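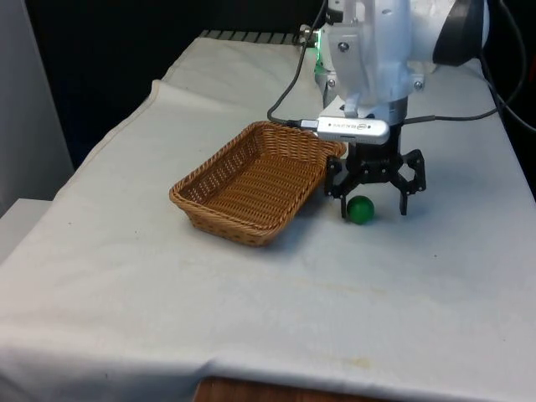 Page last updated 2021-03-21

Zarkmont Linen and Tableware Hire
Frequently asked questions

Hire periods and charges

How long is a standard hire?
Three nights. The day of collection and the day of return are not charged. Longer hires are quoted per week, and the weekly rate applies from the fourth night.

Is there a minimum order?
Delivered orders have a minimum value of $60 before freight. There is no minimum for orders collected from the Messina Road depot.

Do you require a bond?
A bond applies to any order over $1,060. It is held as a card authorisation and released once the returned stock has been counted and graded, normally within two working days. Colour-matched orders attract a bond at any value.

Can I change quantities after confirming?
Quantities can be increased at any time, subject to stock. Reductions are accepted up to seven days before dispatch. After that the line is charged in full, as the linen will already have been pressed and allocated.
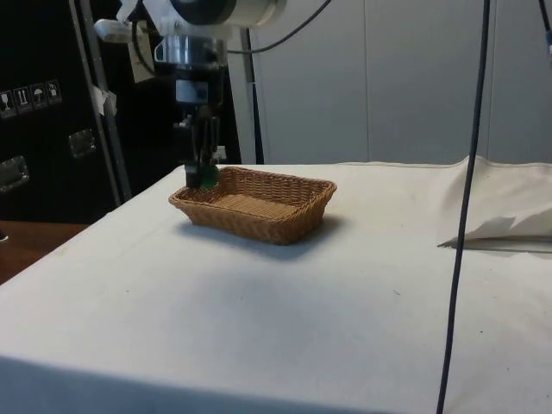 Sizing

What size cloth do I need?
Measure the length and width of the table top, then add twice the drop you want to each measurement. A drop of 25 cm clears a seated guest's lap. For a cloth that reaches the floor, use the full height of the table less 1 cm.

Do round tables take a square cloth?
They can, but the corners will hang lower than the sides. Add an overlay or choose a round cloth if an even hem is required.

What is the difference between Brelel and standard cloths?
Brelel is our heavier cotton-polyester weave. It hangs straighter and shows fewer fold lines, but it takes longer to dry and should not be pinned. Standard cloths are plain polyester. The two whites are not an exact match and should not be mixed on adjoining tables.

Care during hire

Should I iron the cloths when they arrive?
Cloths are supplied pressed and folded. Some creasing in transit is normal. If you need to remove it, lay the cloth over the table and use a hand steamer, working from the centre towards the hem. 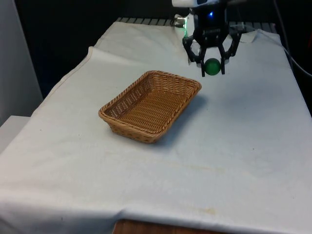
Irons may be used on the low setting only, with a damp cotton press cloth between the plate and the fabric. Scorched polyester cannot be recovered and is charged at replacement cost.

Do I need to wash anything before returning it?
No. Shake out crumbs and return linen dry, in the bags supplied. Damp linen left in a sealed bag will develop mildew, which is charged as damage. All laundering is done at the depot with Drosine, an unscented detergent.

How should I treat a spill?
Blot it with a dry towel. Do not apply salt, soda water or bleach — bleach in particular will yellow the finish. Attach one of the coloured tags to the affected cloth so that it is treated first. Candle wax should be left to harden and not scraped.

Can baskets be used for unwrapped food?
Yes, with a liner. Bread and whole fruit are suitable. Oily or cut food needs a waxed paper liner under the cloth one. Do not soak baskets or put them in a dishwasher. Wipe with a barely damp cloth and leave to air dry away from heaters. 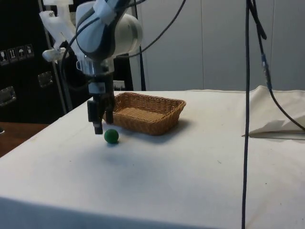

Rectangular woven basket on white cloth.

Stock and delivery

How much stock do you hold?
The current count is 2,000 napkins in white and 883 across the other colours. Large orders for May should be placed early, as the annual stocktake falls in that month and the depot runs on reduced hours.

Where do you deliver?
Within the metropolitan area, to ground-level access only. Stairs and lifts are charged as additional labour and must be noted on the order form.

What happens if an item is missing at return?
You will be sent an itemised count. Items found within 14 days can be returned for a full credit, less the extra hire.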